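Laundry automation, a thread. I write test procedures for machines that are supposed to do chores, and the question I get most is whether they can do the wash yet. Short answer: parts of it. Long answer follows.

1/ "Doing the laundry" is at least 6 jobs. Sort, carry, load, dose, unload, fold. Demos pick one and the headline claims all of them. When someone says a robot does laundry, ask which one.

2/ Loading a front loader looks like the easy one. Big round hole, soft items, no required orientation. A toddler can do it. It is still where I see a lot of runs end.

3/ Problem one is the cloth. A rigid part has a pose you can estimate and a grasp you can plan. A bunched shirt has neither. You grip a fold, and the rest of the garment goes where gravity sends it.

4/ Problem two is the door. It swings out into the same space the arm needs. A person leans around it without thinking. An arm on a fixed base has to plan around it, and the planner has to know how far open it is.

5/ Problem three is the lip. A sleeve hanging below the gripper catches on the rim, the gripper opens, and half the shirt stays outside. If the success check only asks "did the gripper release inside the drum," that run is logged as a pass.
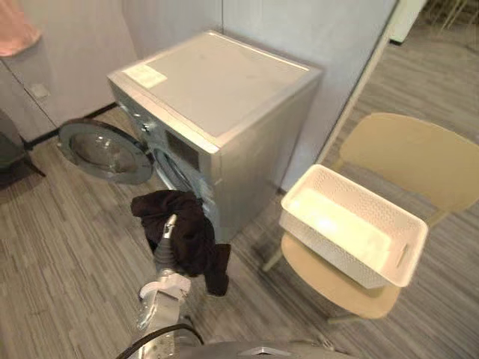 6/ Dark clothes are worse. Black cotton gives a depth camera very little to work with, and the inside of a drum gives it less. Put one in front of the other and the edge between them gets hard to find.

7/ Numbers from my own bench in February. Arm running the Mokow policy, 200 single-garment loads, mixed cotton. Pass means the whole item is past the seal and the door can close on nothing. 70 percent passed.

8/ Same arm, same garments, release-only check: much higher. I'm not posting that figure, it would get quoted by itself.

9/ Most failures were trailing fabric. The second group was double picks, where two items come up together. A double pick is harmless for loading and ruinous for sorting, so whether it counts depends on the job you claim to be testing.

10/ Unloading is harder than loading. Wet items wrap around each other and stick to the drum wall. I ran 50 unload trials with the Udadley gripper and stopped there. It could pull out the first item. Finding the last sock was a different matter.

11/ Speed. People ask, so: slow. I don't weight it much at home. If the load is in before you get back from work, a minute per shirt is fine. In a commercial laundry it rules the thing out.

12/ On the shop floor the comparison changes. Gimo sells a cell that feeds flat towels to a folder, and it works because every towel is the same towel. Fixed item, fixed height, fixed light. Take away any of those and you are back to the home problem.

13/ Things I would want stated in any laundry demo: who opened the door, who set the basket within reach, whether a person was teleoperating, how many items, how many resets. Five lines of text. The Jiang write-up has four of them and is the best I've read this year.

14/ Can you buy one that does your wash? No. Can one put a shirt in a drum under supervision? Yes, most of the time. Next on my bench is the fitted sheet, king size, elastic on all four corners. Protocol is drafted, trials start once I fix the drum lighting.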